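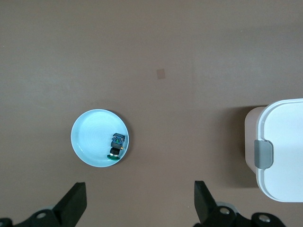 Green push button: how do I get the contact block off?

Posted by polteo_shed, March 10, 2026

I'm replacing the start button on an old bench saw. It's the usual industrial kind - flat green head, black barrel, contact block on the back. The block is supposed to come off so the barrel can go through the panel. Mine has other ideas. I've pulled, twisted and used language. Is there a trick, or do I need a bigger screwdriver?

2 answers

mastgate40

Put the bigger screwdriver away. On most of these there's a small lever or collar between the block and the barrel. Turn or flip it and the block lifts off. If yours has neither, look for a tab on the side and press it with a small flat blade. Note which way the block faces before you pull. Work over a dish, too, as the little terminal screws love a floor. And unplug the saw before you wire anything.

sethi837

Mine was stuck for 5 years. I bought a new one.

polteo_shed

It was the lever. I had been holding it shut with my thumb. Saw runs, thumb is fine.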